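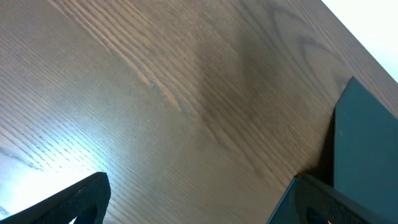

Pamenwood Hardwax Oil, Dark Walnut

Item no. 809
$59 per can
In stock, ships from our Hombridge shop

I've been selling wood finishes for years and this is still the one I take home with me (my own kitchen table has had it on since last September, homework and spilled juice and all). It's a blend of plant oils and wax that soaks in and leaves a low, soft sheen. No plastic feel, no thick film on top! If you like to run your hand over a table and feel the grain, you'll get along with it just fine.

One can covers 92 square feet in a single coat. I'd plan on two coats for a table and three for a desk that gets heavy use.

How I put it on

Sand to 120 or 150 and stop there. Go finer and the color comes out weak. Vacuum well, stir the can right down to the bottom, then rub on a thin coat with a white pad, working along the grain. Wait ten minutes and wipe off everything that's still sitting on top – and I mean everything, or you'll have sticky patches for a week. Leave it overnight before the next coat.

Please lay your used rags out flat outdoors to dry, or soak them in water. Oily rags can catch fire all by themselves.

Color

Oak and ash take it darkest in the pores. Pine goes blotchy, so try the Tovero pre-sealer first. Screens lie about browns, so order a sample packet if you're on the fence.

Goes well with
Tovero Pre-Sealer, quart
Alvarado white pads, pack of five
Alvarado Wood Soap

Shipping
Ground only, lower 48 states. Opened cans can't come back, but sealed ones can within 30 days.

Price last updated June 22, 2020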